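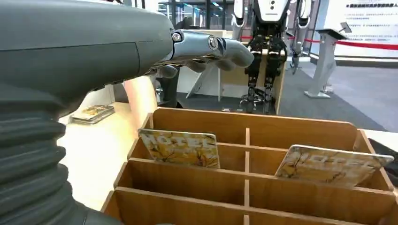
Two hotel key cards standing up in the wooden organizer.

I have a card problem. Library card, gym card, the punch card for the sandwich place, gift cards with who knows what left on them, and for reasons I can't defend, old hotel key cards. For years they all lived in one kitchen drawer under the takeout menus, and every time I needed one I dealt the whole pile out on the counter like a game of solitaire.

So last November I gave up on the drawer and started standing the cards on edge in a divided wooden box. I'm still doing it, and for me that's a long run! A few things I've picked up along the way.

Get a box with a high back and low slats in front. You want the top of each card sticking up past the slat so you can read it and pinch it. I tried a deep pencil box first and had to tip the whole thing upside down to get my library card out. If you already own a box that's too deep, fold a strip of cardboard into the bottom of each slot until the cards ride high enough.

Let them lean a little. Cards packed in bolt upright look great for a day and then you can't get a fingernail between them. I leave enough slack that each one tips back against something.

Check the slots before you buy. A regular plastic card is a bit over two inches the short way and a bit under three and a half the long way, so a narrow compartment might only take them standing on the short end. Bring a card to the store with you and try it. I got some looks in the Kirison aisle but I also got a box that fits.

Sand the edges. Thin wood can be splintery right where your fingers go. Fine paper, a couple of light passes, then wipe it out with a barely damp cloth and let it dry with the compartments facing down so the dust drops out. I skipped the finish on mine. If you want one, go with a clear wax and give it a few days before any cards go in, or they'll come out tacky (ask me how I know).

Sort by how often you grab things. I started out alphabetical and it lasted until Tuesday. Now the front row is the stuff I use every week, the middle is gift cards, and the back is the keepers I only look at. Eight slots turned out to be plenty once I'd tossed the expired ones.

Write the balance on your gift cards. Sticky note on the back, date and amount, cross it out when you spend some. I found a Vument card with $89 on it at the bottom of the old drawer. Eighty-nine dollars! That paid for the box and dinner.

About those hotel key cards. They make surprisingly good household tools, so before you throw a stack away, think about where you could use a thin, stiff piece of plastic:

Scraping dried dough or candle wax off a counter without scratching it.
Smoothing bubbles out of shelf liner.
Pushing crumbs out of the crack beside the stove.
Spreading wood filler, if you don't mind losing the card.
Winding up spare ribbon or embroidery floss - cut a little notch in each end first.
Dividers! Turn one on its end, put a label along the top edge, and you've got tabs for everything else in the box.

I keep the pretty ones out of the scraper pile. Some hotels put real effort into the printing, and those get a slot in the back row. Bank cards and anything with my name and number on it stay out of the box completely, and when they expire they get cut up, through the chip and the stripe both, and the pieces go out in two different trash bags.

One more thing, and it's a boring one. Keep the box away from magnets. A lot of room keys and older gift cards still have a stripe on the back, and my first spot for the box was right up against the magnetic knife strip. I moved it to the shelf by the door, next to the Silby hook where the keys go, and it gets used a lot more there anyway.

Cleaning is easy. Cards out, box upside down over the sink, a few taps on the bottom, then a dry paintbrush into the corners. The cards get a wipe with a soft cloth and a drop of dish soap in water, and I dry them flat on a towel before they go back in.

Next up is the battery drawer. Send help, or at least send me your battery drawer ideas.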